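Ereck soft-goods grasping: FAQ

Last updated 28th February

What is this?

Short answers about the Ereck study, because the same questions keep landing in Leonie's inbox. Longer write-up is coming, don't ask when.

What did you test?

Whether a policy trained only on hand-held gripper demos can pick up big squashy things. Cushions, stuffed covers, that sort of thing. No robot used for the training data at all. People walk about with the gripper, do the task, we keep the recording.

How many demos?

323 recorded, 200 kept for training. The rest were thrown out for bad tracking, mostly when cloth filled the whole view and the tracker had nothing still to hold on to.

So close-up fabric is a problem?

Yes. Biggest one we had. With a wide lens an object held close takes up most of the picture and the room shrinks to a strip at the side. A busy print helps less than you'd think, as the pattern moves with the object and the tracker reads it as the camera moving.

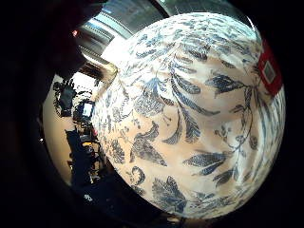 What fixed most of it was masking out whatever the gripper is holding and leaning on the background, ceiling lights especially. Tatu Sang wrote the mask step. It's slow. Runs overnight.

Does patterned cloth beat plain?

For tracking, no. For grasping, a bit, yes. On the arm we ran 100 trials with each, 200 all in, and the gap was small enough that I wouldnt build anything on it. Folds show up better on a print is our guess. Only a guess.

Are tags and labels a cheat?

Fair question. The policy did seem to go for bright tags early on. We now blank them in half the training clips. Grasps got less tidy but it stopped chasing the tag.

Which arm?

The Stesero one, at the Asante lab. Not tried on anything else.

Can I have the data?

Not yet. Faces and screens need blurring first. Mail Leonie Plattner if you need a small sample, say what its for.

Is this the same as Cusari?

No. Cusari was rigid objects, older gripper, differnt code. We reused the calibration sheet and that's it.

Does it work on duvets?

No. Too floppy, second hand needed. Next on the list.

3 comments · 14 shares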